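I sell secondhand books by mail and have done it long enough to have opinions about postage. A few people asked how the shipping side works, so this is a thread on that.

1/ The shop is called Evel. It is one back room, nine shelves and a scale. Right now there are 3,752 books listed. Most of them sell for less than the price of lunch.

2/ At that price, shipping decides everything. If I charge too much for it, the book sits. If I charge too little, I have paid a stranger to take a paperback off my hands.

3/ I weigh every book when I list it, not when it sells. I used to do it the other way and kept finding out that a book I thought was light was printed on that heavy coated paper they use for gardening titles.

4/ Weight goes in pencil on a slip inside the front cover, along with the shelf number. The slip comes out when I pack. If you ever got a book from me with a slip still in it, that was a mistake and you can use it as a bookmark.

5/ Padded mailers are fine for mass market paperbacks. They are not fine for hardcovers. The corners go first, and a bumped corner is the most common complaint I get by a long way.

6/ For hardcovers I use a flat cardboard box with a hinged lid, the kind that ships flat and folds up without tape. They cost more per piece. I had 57 damage claims the year before I switched and 5 the year after.
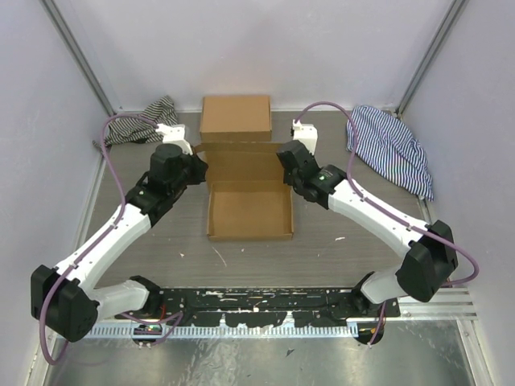 Plillbridge, 19 April 2024

7/ Picking this back up after the post office run. Sizes next, as that was the question I got most.

8/ I stock three box sizes. Small fits a standard novel in hardcover. Medium fits a cookbook or two novels side by side. Large is for art books and atlases and I use maybe one a week.

9/ The book should not move when you shake the box. That is the whole test. If it slides, add paper. If the lid bows, go up a size.

10/ For filler I use plain newsprint off a roll. I tried shredded paper once. Customers hated it and so did I, it was in the carpet until December.

11/ Wrap the book before it goes in the box. I use a sheet of tissue and then a plastic sleeve. Tissue alone does nothing in rain, and plenty of porches have no roof.

12/ Don't put tape on the tissue if there is a dust jacket under it. People pull hard on tape. I have seen a good jacket torn by the person who had just paid for it.

13/ Box sets are their own problem. The slipcase takes the hit for everything inside it. I wrap the books separately, put the slipcase in flat beside them if it will come apart safely, and otherwise pay for the large box and pad all six sides.

14/ Labels. I switched to the Gonadmont label printer two years ago and it has been fine. It jams when the roll gets down to the last few feet, so I change the roll early and keep the leftovers for shelf labels.

15/ Before that I wrote every address by hand. I liked doing it but my sevens look like ones, and two orders went on a long tour of the wrong end of the state.

16/ Inventory is in a program called Jia. It is plain and slow and it has never lost a record, so I am not shopping for another one. I print the full list once a month and put it in a binder. The binder has been useful exactly one time, during a power outage.

17/ Supplies are where small sellers lose money. I was buying boxes in packs of 25 at the office store. Buying by the pallet cut the price by more than half, but then you have a pallet of boxes. My last order was 1,024 of the small size and they are stacked along the hallway to the bathroom.

18/ If you don't have the hallway, split an order with another seller. I did that for a few years with a woman who sells yarn. It worked because she needed the mediums and I needed the smalls.

19/ Keep the boxes off the floor. Cardboard takes up damp from concrete and the bottom layer goes soft. I lost a layer that way the first winter. Two wooden pallets underneath fixed it.

20/ Media rate is slow and cheap. Most buyers are happy with it if you tell them how slow before they pay. I put it in the listing, in the order email and on the packing slip, and I still get a message on day four asking where the book is.

21/ I answer all of those the same way, with the tracking number and the date it went out. I used to write a longer reply. The short one gets a friendlier answer back.

22/ International is mostly a loss for me, so I only do it for books over a certain price. The customs form takes longer than packing the book. Write "used book" and the real value and don't get creative.

23/ Returns: I take them for any reason within 30 days. Very few people use it. The ones who do usually bought the wrong edition, and half the time I have the right one on the shelf - so it ends up being a second sale.

24/ Insurance. I don't buy it on cheap books. I put a small amount aside from each order and pay refunds out of that. On anything expensive I insure it and ask for a signature.

25/ Someone asked if I reuse boxes. Yes, for large orders of cheap paperbacks, with the old labels covered completely. Never for collectible books. A box that has been through the mail once has already lost some of its stiffness, mostly along the folds.

26/ Pickup is at 3:30. I pack in the morning, eat, then print labels after lunch so late orders can still make it. Anything that comes in after the truck leaves goes out the next business day.

27/ Somebody also wanted to know about packing maps and prints. Flat between two boards if they will fit, otherwise in a tube with the ends taped down well. I don't sell many, so ask a print dealer before you trust me on that.

28/ New listings go up tonight, mostly railroad history and a run of old field guides. Two of the guides have loose plates and I have said so in the listings.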